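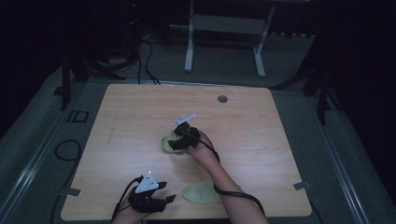
The light wood table, with the bowl-shaped piece in hand and the long flat piece near the front.

30/06/2023
By Nerys Cadwaladr

Darius Kazlauskienė has spent two years on the surface of one table. He runs finishing at Dreller, which makes worktables for assembly rooms, repair benches and teaching labs. The model is called the Zotley. I asked him first why the top is so pale.

"Contrast," he said. "A lot of what people handle is dark. Screws, cable, rubber. You drop a black washer on a dark bench and you spend a minute finding it. On this you see it."

The drawback is that pale parts are harder to pick out. Kazlauskienė accepts that. The greenish-beige pieces used on the table sit close to the wood in tone, and the edges have to do the work the color would otherwise do. The bowl-shaped one has a rounded rim. The flat one is pointed at one end and broad at the other, and he says a person reaching for it goes by outline.

"I would not change the wood for that. I would change the light."

The room was kept dim. He prefers it that way when looking at a finish, with one lamp set low and moved by hand. Overhead light hides defects, he said, and a low lamp shows them. I mentioned the thin diagonal scratch on the left side of the top.

"It's faint. Under a ceiling light you would miss it. I don't sand those out one at a time. If you sand one spot you get a dish in the surface, and then a flat part rocks on it. You leave it until the whole top is due."

How often is that? Dreller's figure is 3,000 hours of use. Customers tend to wait longer. Kazlauskienė has seen tops come back with the grain filled with hand grease and no coating left along the front edge, where forearms rest. He regards the front edge as the real test of a finish and measures wear there before anywhere else.

Vasanthi Barua, who specifies the fittings, joined us for the second half. She was brief on the subject of the grommet, the small round gray one toward the far right of the top.

"It is for cable. People run cable over the front anyway, because the front is where they stand. Then it lies across the work." She would like a second opening nearer the user but has not won the argument. A hole near the front weakens the panel and collects crumbs, in Kazlauskienė's view. They have been discussing it since May.

The small gray brackets at the edge were less contentious. Both are metal, and both stick out slightly. Barua called this a fault on a table people walk past and acceptable on one they stand at.

Carpet is another matter. A table on carpet settles for the first 15 days, she said, and should be leveled again after that. Hard floors need it done once. She does not recommend felt pads on carpet – they do nothing and they come off.

I asked Kazlauskienė what he would do differently on the next run.

"Thinner coats, more of them. Same wood."

The first run was 278 tops. He has not been given a number for the next.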